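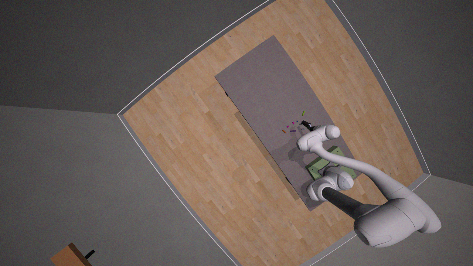
November, workshop notebook, intake desk. Entry by Fuad Tesfamariam.

1. File 2303 (Quintela hearing) was received from Griltden without its cover sheet. A replacement has been requested. 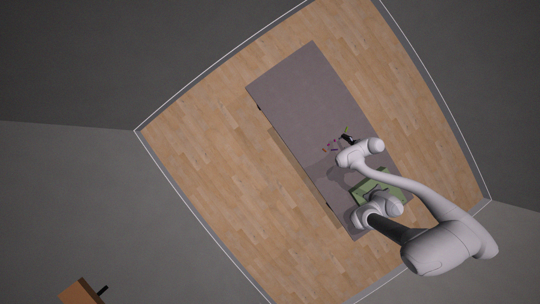

2. Exhibit binder indexed through page 200 - the plea correspondence remains to be sorted.
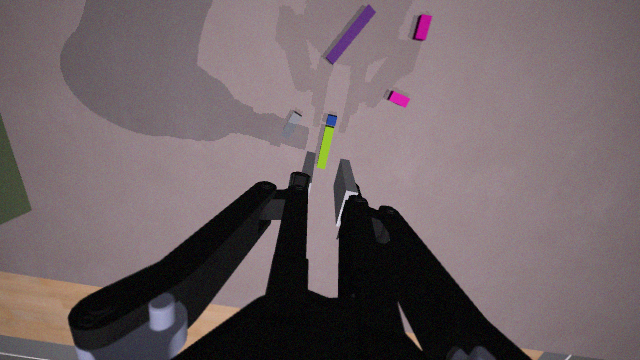 Tabletop with small colored blocks and black gripper

Counsel's notes are to be kept apart from the
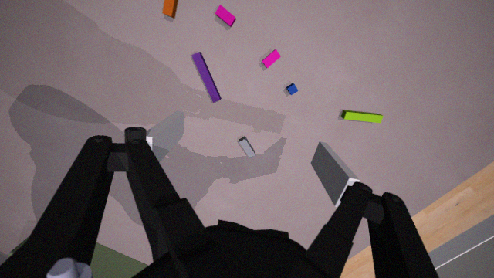
court copies until the Stullix index has been checked against the docket.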